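Vartonの工具箱、2か月使った感想

買ったのは2月。通販で2000円ちょい、送料込み。前に使ってたBrerkerのやつは留め具が割れて終了。同じのをもう一回買う気にはなれず、こっちにした。

とりあえず良い点。フタが黄色なので物置の奥でもすぐ見つかる。地味だけどこれが一番助かってる。持ち手は倒すとフタに収まるから、上に軽い物なら置ける。重さも片手で余裕。
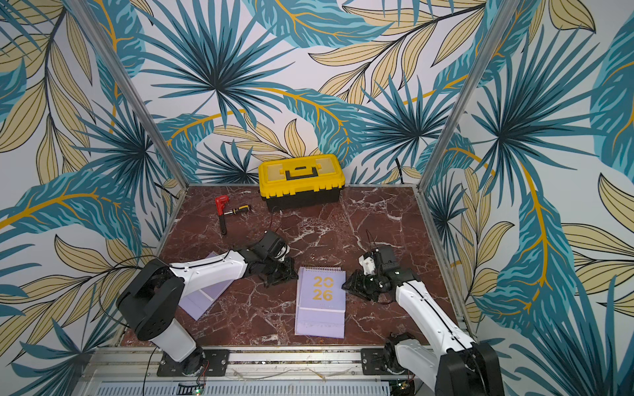

収納力は値段なり。ドライバー4本、ペンチ、メジャー、六角レンチのセットでほぼ満杯。電動ドライバーは無理だった。長めのドライバーは斜めにしないと入らない。フタの持ち手の左右にある半透明の小物入れ、ネジやワッシャーの色がぼんやり分かるので便利。ただ仕切りが浅くて、細かいビスは混ざりがち。木ネジ100本入りの袋を全部あけたら片側がパンパンになった。黄色と黒のグリップのドライバーとは色がそろって、並べると意外といい感じ。

気になる点。留め具がかたい、手袋だと開けづらい。あと届いてすぐは樹脂のにおいが結構した。1週間ほどベランダに出しといたら気にならなくなっった。底に滑り止めはなし。つるつるの台だと押すと動くので、自分はゴムシートを敷いてる。

家の中のちょっとした修理用ならこれで十分。本格的にやる人は大きいサイズのほうがいいとおもう。留め具が改善されたら星もう一つ足す。

評価 星4つ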